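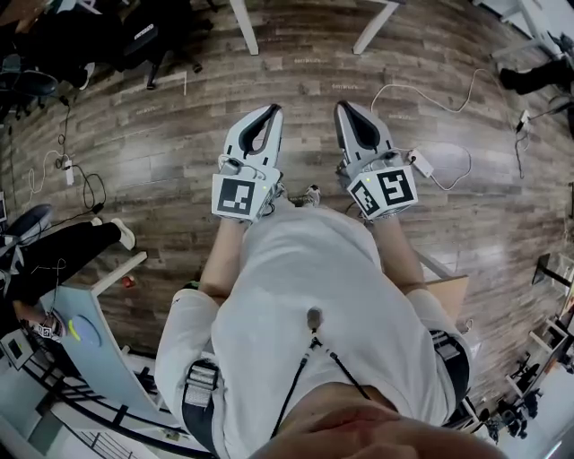 Starting pose and idle frames, handheld collection
Posted by dnolte, Thursday 09:14

We are collecting bimanual examples for the Joubert policy with handheld grippers, and I would like opinions on what counts as the start of an episode. At present the operator stands, holds both grippers out in front with the finger pads closed, and begins recording from there. The trouble is the head view. With the operator looking straight down, the markers on the gripper bodies are large and readable, but the view is mostly floor planks and there is hardly any of the table in it. The set stands at 2801 episodes. On a sample of 333 I found up to 6 seconds of this at the front of each one. My inclination is to trim everything before the first commanded change in finger width. Does anyone see a reason not to?

Detlef Nolte

ferkow_tools wrote:

Trim on motion, not on finger width. If you cut at the first width change you lose the whole reach, and the reach is the part the policy most needs. We did this once and ended up with a model that could grasp nicely from two centimetres away and had no idea how to get there.

Compute the speed of each gripper from the tracked pose, smooth it, and cut half a second before either one passes a threshold.

dnolte wrote:

Fair point on the reach. But speed is also high when the operator lifts the grippers from a resting position and gets settled, so a plain threshold fires too early. I could require that the head pitch has also come up far enough for the table to be in view.

eero_r wrote:

I would not trim at all until you have looked at what the tracker does in those seconds. Ours uses the early part of the recording to fix the transform between the head and each gripper. A still pose with the markers facing the head camera is the best data you will get for that. Once the hands are working, the markers turn away or one hand covers the other, and the estimate drifts.

Keep the raw file whole. Write the cut point as a field next to it and let the loader apply it.

Eero Ruotsalainen

ferkow_tools wrote:

Agree about keeping the raw file. Disagree that it should be the start of every episode. Calibrate once per session and store the result. Paying several seconds per episode over a set that size is a lot of operator time.

eero_r wrote:

Once per session only works if nothing slips. The head mount moves when people scratch their forehead, drink, take it off at lunch. I checked 33 sessions from our Clomidham site in July and the head offset had shifted by the end in most of them. Per episode is cheap by comparison, and two seconds is plenty.

grerkero_lab wrote:

Related question: does the floor matter? If the first seconds are mostly planks and cables, and every episode begins that way, an image encoder may learn to treat the floor as the start signal. On the robot the head camera will never see that view.

dnolte wrote:

That is my main worry and the reason I want the cut in training. The robot has a fixed head pitch and begins with the table already in view.

@eero_r I had not considered the transform. We solve it over the full episode at present, so the still section probably contributes more than I assumed. I will run the solve with and without it on the sample.

ferkow_tools wrote:

Post the residuals per hand if you can. If the two grippers don't carry the same markers I would expect the weaker one to suffer first.

dnolte wrote:

Will do. Plan for now: raw files untouched, cut point stored separately, set from gripper speed plus head pitch. Operators to hold still for two seconds before moving. I am not yet convinced the hold is needed on every episode, so half of the next batch will go without it.

eero_r wrote:

Alternate them within a session, please, or you will be measuring the operators.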